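Doramora Opens Its Thirteenth Repair Counter, This Time With Chairs

For immediate release

DIMEMHAM - Doramora, the household repair company that would rather you did not buy another toaster, will open a new walk-in counter on Thomas Street this Wednesday at 10 a.m. It is the company's thirteenth location and the first to offer customers somewhere to sit, a feature requested in 153 comment cards and one fairly long poem.

The Dimemham counter will take in small appliances, lamps, clocks, radios and anything else that can be carried through a standard door by one adult. Estimates are free. Most repairs are priced before work begins, and customers who decide their blender is not worth saving may leave it with us or take it home and think about what they have done.

Last year Doramora fixed 2257 household items across its counters. Lamps led the list, followed by toasters and then by a category our staff files under "it was unplugged." There is no charge for that last one, though we do reserve the right to smile.

The new location replaces the former Vedon shoe store, which closed in December. We have kept the old front window and the bell over the door. We tried to keep the carpet, but it had other plans.

"People keep asking us if it's cheaper to buy a new one," the company said in a statement prepared by several people who argued over every comma. "Sometimes it is. We'll tell you so, and then we'll look sad until you leave."

Opening week offers

Cord and plug replacements will be half price through Saturday. The first 10 customers each day will get a free fuse, which is more exciting than it sounds if you happen to need a fuse. Coffee will be served from a machine we repaired ourselves - please drink it with that in mind.

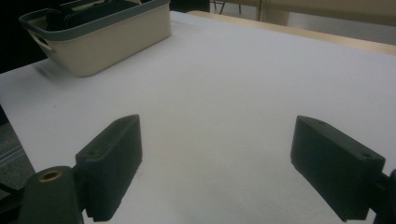
Hours and drop-off

The counter is open 10 a.m. to 6 p.m., Monday through Saturday. Items left after 5 p.m. will be looked at the next working day. Please empty crumb trays before you come in.

About Doramora

Doramora repairs ordinary things for ordinary prices. It does not repair phones, cars or marriages, although it has been asked about all three.

Press questions may be left at the Thomas Street counter during opening hours.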